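# Ondum limita código promocional a uma compra por conta e muda regras de entrega

A rede de lojas de eletrónica Ondum vai pôr em vigor, a partir de sábado, um novo conjunto de condições para os códigos promocionais usados na loja online. A alteração mais visível é o limite de uma utilização por conta de cliente. Até agora, o mesmo código podia ser introduzido em várias encomendas durante o período da campanha, desde que os artigos não se repetissem.

O texto foi publicado na área de apoio ao cliente e ocupa o lugar da versão que estava em uso desde a abertura da loja online. Segundo a empresa, as encomendas registadas antes da entrada em vigor seguem as condições antigas, mesmo que sejam expedidas mais tarde. O critério é a hora em que o cliente recebe o número de encomenda, e a mudança faz-se às 9 horas.

A campanha de junho será a primeira a decorrer com as novas regras. Abrange 3186 artigos, entre auscultadores, colunas, cabos, carregadores, pequenos eletrodomésticos e acessórios para telemóvel. Ficam de fora as consolas, os cartões-presente, os artigos recondicionados e tudo o que for vendido por parceiros dentro do site da Ondum.

## O que muda no desconto

O desconto passa a ser calculado sobre o preço dos artigos antes dos portes e antes de qualquer serviço adicional, como a instalação ou a extensão de garantia. Na versão anterior, o código incidia sobre o total do carrinho, o que deixava de fora apenas os portes. Quem comprar uma máquina de lavar com instalação paga, portanto, a instalação por inteiro.

A ecotaxa aplicada a equipamentos elétricos continua a aparecer numa linha separada do carrinho e não é abrangida pelo desconto. O valor depende da categoria do artigo e só fica definido no último passo da compra, depois de o cliente indicar a morada. A Ondum mantém a opção de o mostrar também na página do produto, mas avisa que nessa fase se trata de uma indicação.

Os códigos não podem ser somados entre si. Também não se acumulam com o preço de funcionário, com os protocolos assinados com empresas nem com o desconto de estudante. Se o cliente introduzir um código numa conta que já tenha um destes regimes ativo, o site aplica o mais vantajoso e ignora o outro. A escolha é automática e aparece indicada no resumo da encomenda.

Os artigos que já estejam em promoção podem receber o código, com uma condição: o preço final não pode ficar abaixo do mínimo definido para cada produto. Quando isso acontecer, o desconto é reduzido até esse mínimo. A empresa não divulga a lista dos valores, e o cliente só dá conta da redução ao ver o carrinho.

## Devoluções

As devoluções de artigos comprados com código dão direito ao reembolso do valor pago e não do preço de tabela. O código em si não é reposto, nem nos casos em que a encomenda é devolvida por inteiro. A exceção são os cancelamentos feitos pela própria loja, por exemplo por rutura de stock. Nessa situação, o cliente recebe um novo código com a mesma percentagem, para usar num prazo indicado na mensagem.

Nas encomendas com vários artigos, o desconto é repartido proporcionalmente por todos. Quem devolver apenas um deles recebe a parte correspondente.
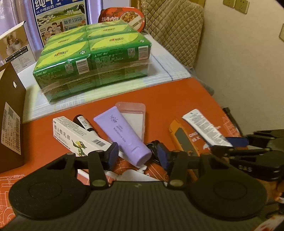
As ofertas associadas a uma compra têm de ser devolvidas juntamente com o artigo principal. Se o cliente quiser ficar com a oferta, o preço desta é descontado no reembolso. A regra já existia para os telemóveis e passa a aplicar-se a todas as categorias. Os acessórios com a embalagem selada aberta, como auscultadores intra-auriculares, só são aceites em caso de defeito.

As trocas continuam a poder ser feitas em loja, com a fatura em papel ou no telemóvel. A Ondum recomenda que se leve também o cartão usado no pagamento, uma vez que o reembolso é feito pelo mesmo meio. Para compras pagas por referência bancária, é preciso indicar um IBAN no balcão ou na área de cliente.

## Portes e levantamento

A entrega gratuita deixa de depender do número de artigos e passa a depender do valor. Fica sem custos qualquer encomenda acima de 1000 euros, incluindo os grandes eletrodomésticos. Abaixo desse montante, os portes variam com o peso e com o código postal, e são calculados depois de aplicado o desconto. Uma encomenda que fique abaixo do limite por causa do código paga, assim, os portes.

O levantamento em loja mantém-se gratuito em todos os casos. Os artigos ficam reservados durante 2 dias úteis a contar da mensagem que confirma a chegada à loja. Passado esse prazo, a encomenda é anulada e o dinheiro devolvido. Antes da alteração, o prazo não estava escrito nas condições e era decidido por cada estabelecimento.

As entregas ao domicílio continuam a cargo da Mistetti, que faz também a recolha dos equipamentos usados. O pedido de recolha tem de ser assinalado no carrinho. Se o cliente se esquecer, pode acrescentá-lo na área de cliente enquanto a encomenda estiver no estado «em preparação». Depois disso, terá de entregar o aparelho antigo numa loja.

Nas ilhas, o desconto é igual, mas nem todos os artigos da campanha estão disponíveis para envio. As baterias externas e as trotinetas, por exemplo, só seguem por via marítima, com prazos mais longos. A data prevista aparece depois de introduzido o código postal.

## Vendedores parceiros

Os produtos vendidos no site da Ondum por outras empresas têm um selo com o nome do vendedor por baixo do preço. Para esses artigos, os códigos da rede não são válidos, ainda que apareçam nas páginas da campanha. A Contreras, que vende material de escritório e consumíveis de impressão através do site, terá um código próprio durante o mês de junho. Esse código só funciona nos artigos com o seu selo e tem de ser pedido na página do vendedor.

Quem juntar no mesmo carrinho artigos da Ondum e de um parceiro vai receber duas faturas e, em regra, duas entregas. O limite para os portes gratuitos é contado em separado. As devoluções de artigos de parceiros também não são aceites nos balcões da rede e têm de ser tratadas com o vendedor, através do formulário da área de cliente.

## Cartão Timik

Os titulares do Timik, o cartão de fidelização da rede, continuam a acumular pontos nas compras feitas com código. Os pontos passam, porém, a ser calculados sobre o valor efetivamente pago, e só são creditados depois de terminado o prazo de devolução. Os que já estão no cartão não sofrem alterações e mantêm a validade que tinham.

Pontos e código podem ser usados na mesma encomenda. O site aplica primeiro o código e só depois os pontos, que podem cobrir também os portes. Em loja, a ordem é a mesma, mas os códigos da campanha online não são aceites nas caixas. Para o levantamento em loja, o desconto tem de ser aplicado no site no momento da compra.

Os clientes que tenham mais do que uma conta associada ao mesmo cartão contam como um único cliente para efeitos do limite de utilização. A Ondum diz que vai juntar as contas repetidas e que os titulares serão contactados por correio eletrónico para escolher qual querem manter. Enquanto não responderem, só a conta mais antiga pode usar códigos.

## Como usar o código

O código é enviado por correio eletrónico aos subscritores da newsletter e aparece também na aplicação, no separador «Ofertas». Deve ser escrito no campo próprio do carrinho, sem espaços, antes de escolher o meio de pagamento. Depois de a encomenda estar paga, o apoio ao cliente não pode aplicá-lo nem corrigir o valor. Quem se esquecer terá de cancelar e voltar a comprar, se o artigo ainda estiver disponível.

O código não tem valor em dinheiro e não pode ser trocado por um vale. A compra sem registo continua a ser possível, mas sem acesso ao desconto.

As quantidades são limitadas ao stock existente e o facto de um artigo estar no carrinho não o reserva. Para os produtos mais procurados, a loja pode definir um máximo de unidades por cliente, indicado na página respetiva. As condições completas e a lista das categorias excluídas podem ser consultadas no site da Ondum, em «Apoio ao cliente», e nos balcões das lojas.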